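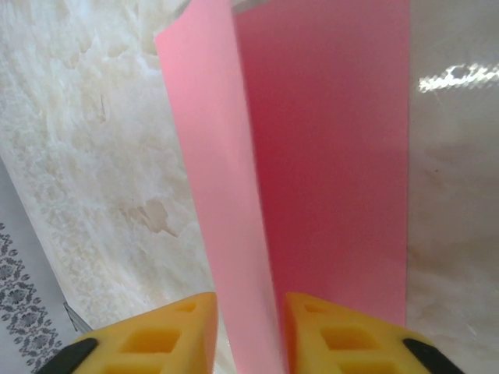 A pink paper bag between the yellow fingers of one of the grippers at Sumolari's Salinas shop.

I spent an afternoon in August moving paper bags around with somebody else's hands, and I'm still a little giddy about it.

Sumolari, the small automation outfit that opened in Salinas last year, has been letting local people come in and teach its robot arms by remote control. I signed up mostly out of nosiness. You sit at a desk, you hold a pair of handles, and whatever you do with them the arm does too, only slightly later (that delay takes some getting used to!). Squeeze the handles and the fingers close. Let go and they open. Everything gets recorded, both the motion and what the little camera at the wrist sees, and the recordings go into training software called Cerkitz, which tries to work out how to do the job without a person on the handles.

The job right now is gift bags. Pick one up, set it down somewhere else, leave it standing. I figured I'd be great at it, having worked two holiday seasons at a gift counter. I was not great at it. My first bag got squashed, my second one fell over, and on the third I came in so low that I shoved it clear across the table. The trick, the staff told me, is to get the open fingers on both sides of the bag first and only then start closing, nice and slow. Paper gives way easily, so a grip that would be fine on a box will leave a big crease.

They want the mistakes, too, at least some of them. If I bumped a bag and then fixed it, that run stayed in the pile. If I gave up halfway, it got tossed.

The goal is 1320 usable runs before the team tries the arm on its own, and they had 635 when I walked in. Each visitor gets a two-hour slot, and a practiced hand can do up to 300 runs in a week of slots. I managed a good deal less than that — my wrists were complaining by the end, and I kept stopping to ask questions.

If the bag work goes well, the plan is to take the setup over to a gift packing shop in Badmont, where the arm would stand bags up in a row for people to fill. The shop told me it's interested but wants to see it run for a full shift before moving any tables.

Slots are open through the end of the month, mornings from 9 and afternoons from 1:30. No experience needed, and you can sign up at the front desk. Wear short sleeves or roll them up, as mine kept catching on the handles. I've already put my name down for another one.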